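Startseite | Werkstattbuch | Protokolle | Regeln am Tisch | Kontakt

Werkstattbuch Tondthorpe, Küchentisch
November 2023
Drucken | Als E-Mail senden

Regeln für den Tisch, zweite Fassung, und was mir beim Aufschreiben so durch den Kopf ging

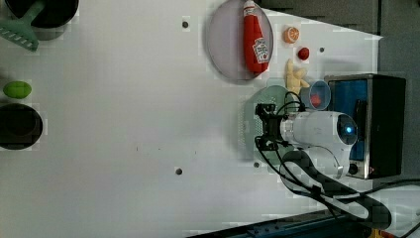 Arm am Küchentisch, mit Teller, Ketchupflasche und Spielzeugobst. Kabel noch nach alter Führung.

Ich habe mir vorgenommen, die Regeln endlich so hinzuschreiben, dass auch jemand etwas damit anfangen kann, der nicht von April an dabei war. Die erste Fassung war ja mehr eine Sammlung von Zetteln, zum Teil in Shonas Handschrift (die ich liebe, aber nicht immer lesen kann), zum Teil in meiner, und zwei davon haben sich schlicht widersprochen. Also: Tee gekocht, Zettel sortiert, angefangen. Wer Einwände hat, schreibt sie bitte mit Kürzel an den Rand und streicht nichts durch, damit man später noch sieht, was da einmal stand.

Zum Stand. Wir sind in dieser Reihe bei 1.756 Durchläufen, davon sind 47 als »unklar« markiert. Das ist eigentlich ein schöner Wert, und ich habe mich gefreut, bis ich die 47 der Reihe nach durchgesehen habe. Bei den meisten lag es weder am Greifer noch an der Steuerung. Wir wussten hinterher einfach nicht mehr, wie der Tisch am Anfang ausgesehen hatte! Einer schreibt »Zitrusfrucht links«, der andere »Limette vorn«, und dann darf man raten, ob dasselbe gemeint war. Daher kommt der größte Teil von dem, was jetzt folgt.

Aufbau

Zuerst das Grundbild, dann der Arm. Wer aufbaut, stellt die großen Teile hin (Ofen, Topf, Pfanne, Teller) und fasst sie danach nicht mehr an, bis die Serie zu Ende ist. Die kleinen Sachen kommen zuletzt. Die Löcher in der Platte sind unser Raster, und sie sind mir inzwischen sehr ans Herz gewachsen. Jede Position wird vom Loch vorn links aus gezählt, erst nach rechts, dann nach hinten, und so ins Protokoll geschrieben. Kein »neben der Tasse«, kein »ungefähr da, wo es gestern war«. Ich nehme mich da ausdrücklich nicht aus, von mir stammt ein Eintrag mit dem Wortlaut »Ingwer wie immer«.

Namen: Wir benutzen nur noch die Liste. Die Orangenhälfte heißt Orangenhälfte und nicht Orange, der grüne Pfannenwender mit den Schlitzen heißt Wender grün, der hellgrüne gelochte Teller heißt Lochteller. Den durchscheinenden Teller hatten wir abwechselnd als grau und als lila geführt, beides ist vertretbar, ab jetzt heißt er Teller klar. Die Erdbeere ist die Erdbeere, da waren wir uns wenigstens von Anfang an einig.

Was in einem Gefäß liegt, wird extra eingetragen. Das ist neu. In der hellblauen Tasse liegt gern mal etwas Kleines, Rotes, und im Protokoll steht dann nur »Tasse«. Für die Auswertung ist eine Tasse mit Inhalt eine andere Aufgabe als eine leere, und zwar auch dann, wenn der Arm an dem Tag mit der Tasse gar nichts zu tun hat. Mervyn fand das übertrieben. Wir haben es beim Mittagessen ausdiskutiert und er schreibt es jetzt trotzdem auf, wofür ich ihm dankbar bin.

Kabel

Mein Lieblingsthema, ich weiß. Die Leitungen vom Greifer hängen über den Arm und laufen dann nach rechts unten weg, wo sie auf der Schiene mit den übrigen Leitungen zusammenkommen. Solange der Arm ruhig steht, sieht das harmlos aus. Wenn er weit nach links soll, zieht die Schlaufe mit, und was flach auf dem Tisch liegt, etwa der Lochteller, liegt ihr genau im Weg.

Deshalb gilt bis zur neuen Führung:

Vor jeder Serie den Arm einmal von Hand bis in die äußerste Stellung bringen, die im Plan vorkommt, und dabei auf die Kabel schauen, nicht auf den Greifer.
Kein Gegenstand unter der Schlaufe, der im Durchlauf eine Rolle spielt. Liegt doch einer dort, wird das vermerkt.
Auf der Schiene wird nichts abgelegt. Auch kein Stift.
Wer eine Leitung löst, steckt sie selbst wieder ein und zeichnet das ab.

Imogen hat angeboten, eine Halterung mit Klettband zu bauen, die am Arm mitläuft. Sie hatte schon eine Skizze dabei, auf der Rückseite eines Lieferscheins von Entwistle, und ich finde sie gut. Offen ist die Frage, ob das Band am Gelenk scheuert. Sie probiert es erst am Ersatzarm.

Licht und Freigabe

Am runden Ende vom Arm sitzt das kleine blaue Licht. Für unseren Tisch gilt: leuchtet es, bleiben die Hände weg, ganz gleich, ob sich etwas bewegt. Natalie hat zu Recht gefragt, ob man sich auf ein Licht verlassen soll, und die Antwort ist natürlich nein. Aus dem fehlenden Licht folgt gar nichts. In den Bereich greift nur, wer vorher den Halt gedrückt und laut »frei« gesagt hat, und wieder losgelassen wird erst, wenn dieselbe Person »raus« sagt. Ja, auch wenn man allein im Raum ist. Man kommt sich dabei ein bisschen albern vor, das gibt sich nach einer Woche.

Am Tisch arbeiten höchstens 2 Personen, eine am Halt und eine am Tisch. Besuch steht hinter der Linie. Das betrifft auch die netten Leute von Desmont, die immer so gern die Tasse gerade rücken.

Der Ofen

Der Ofen ist Requisite. Er wird nicht angeschlossen, zu keiner Zeit, auch nicht »nur kurz für die Brötchen«. Der Arm darf die Glastür und den Drehknopf berühren, aber nur mit der niedrigen Kraftgrenze, und die Grenze wird vor der ersten Berührung vorgelesen und nicht aus dem Gedächtnis gesagt. Shirley hat dafür eine Karte gemacht, die am Rechner klemmt. Bitte dort lassen!

Die Ketchupflasche: immer dieselbe, immer mit der weißen Kappe drauf. Wir hatten überlegt, das Etikett abzulösen, und uns dagegen entschieden, weil in einer Küche die Flaschen eben auch Etiketten haben. Für den Aufbau heißt das, dass im Protokoll steht, wohin das Etikett zeigt. Steht sie, oder liegt sie? Auch das gehört hinein, gerade wenn sie auf dem Teller landet.

Während der Serie

Abgebrochen wird lieber einmal zu viel. Ein Abbruch ist kein Fehlversuch und wird auch nicht als solcher gezählt, er bekommt eine eigene Spalte. Ich schreibe das so deutlich hin, weil ich bei mir selbst gemerkt habe, dass ich einen Durchlauf gern noch »zu Ende kommen lasse«, wenn die Zahl des Tages gerade so hübsch aussieht. Nach einem Abbruch wird das Grundbild neu hergestellt, und zwar nach Protokoll und nicht nach Gefühl.

Die Backen vom Greifer werden nach 1.000 Zyklen angeschaut und mit dem Plustine-Tuch abgewischt. Wer das macht, trägt den Zählerstand ein. Der letzte Eintrag in der Spalte ist unleserlich, bitte meldet euch, wer das war, es gibt keinen Ärger.

Noch offen

Ob wir die Gegenstände am Rand der Platte mitzählen, also zum Beispiel die Pfanne links. Shona sagt ja, alles auf der Platte gehört zum Grundbild. Mervyn sagt, nur was der Arm erreichen kann. Ich neige zu Shona, möchte aber erst die Reichweite nach links sauber nachmessen, dafür brauche ich jemanden am Halt.

Ob die Limette und der Topf feste Plätze bekommen.

Klettband, siehe oben, Imogen.

Liste mit den Namen der Gegenstände neu ausdrucken, die alte hat Teeflecken (meine).

Drucken | Als E-Mail senden
Zurück | Übersicht | Weiter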